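2024-12-10, packing station, second pass on the resampling idea

Started from the Isier checkpoint again. The May one is gone, overwritten by me, and I have apologized to Soledad in writing. Training set is 118 teleoperated episodes of putting small electronics back in their boxes. Benito did most of the driving and you can tell, because the policy has picked up his habit of pausing before every grasp like it's reading a menu.
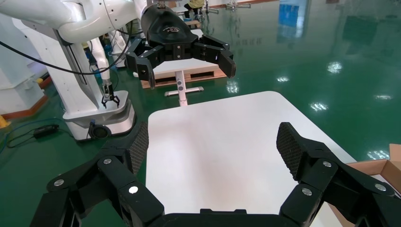
The change from last time is in how we draw training windows. Old way: uniform over the episode, so the network mostly studied an arm traveling through air, at which it is now superb. New way: windows near a contact event get drawn more often, where contact means finger current crosses a threshold. I set the threshold at 255 on the raw scale and found out after lunch that 255 is where the scale ends. So the first run was triggered only by saturation, i.e. by the hand crushing things. Threw that run out. Prieto's script now refuses to start if the threshold equals the ceiling, and has a rude message in it that I assume is for me.

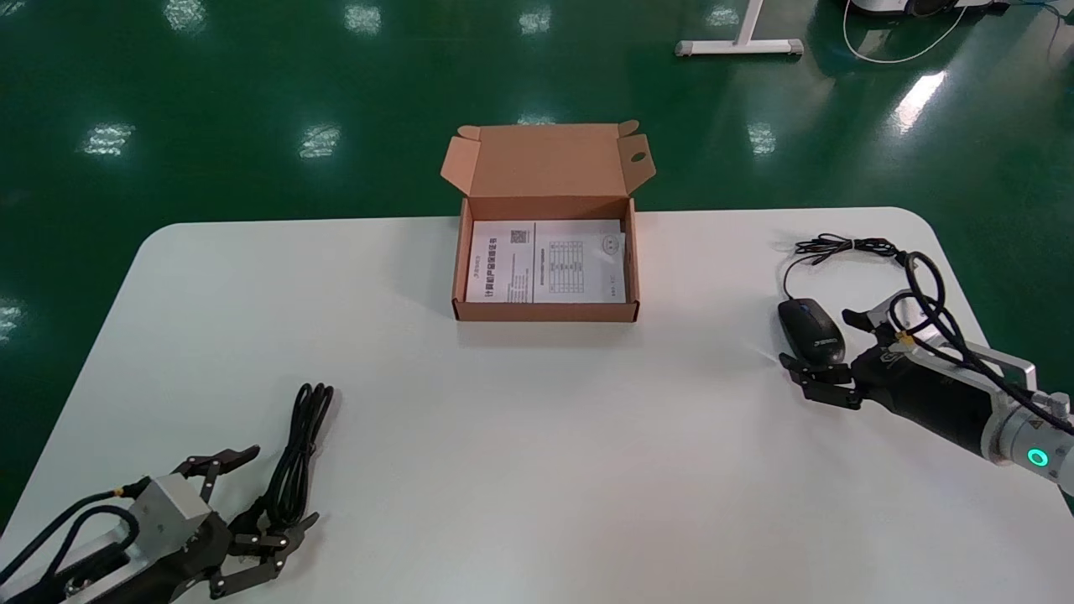
Cables remain the whole problem. The rigid part of the item has a pose and the pose estimator is fine with it. A cord has no pose worth the name. The mouse is the worst offender, with its thin cord wandering off to make a small tangle near the table corner while the fingers hold the body. The bundled cable is easier: it keeps its loops, more or less, and can be treated as one floppy object. I've split the labels into "tied" and "trailing" and will score them apart from here on. Fledmont's write-up pools the two, and I'd like to know what their number looks like unpooled.

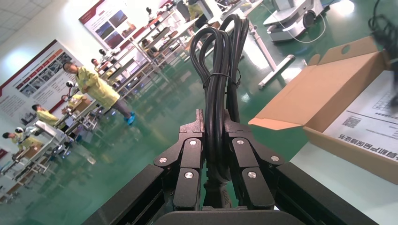 Does the contact weighting help with trailing cords, or only with the grasp itself?
Only the grasp, so far. The cord snags during transport, exactly the stretch we now sample less.

So I may have fixed one end of the episode by starving the middle. Soledad wants a second trigger on cord tension, estimated from wrist torque. Worth trying, though the torque signal on the Istwood arm drifts as it warms up.

To do: rerun with 2 seeds, same split. Re-zero wrist torque between blocks. Back up the checkpoint BEFORE touching anything. Ask Benito to drive faster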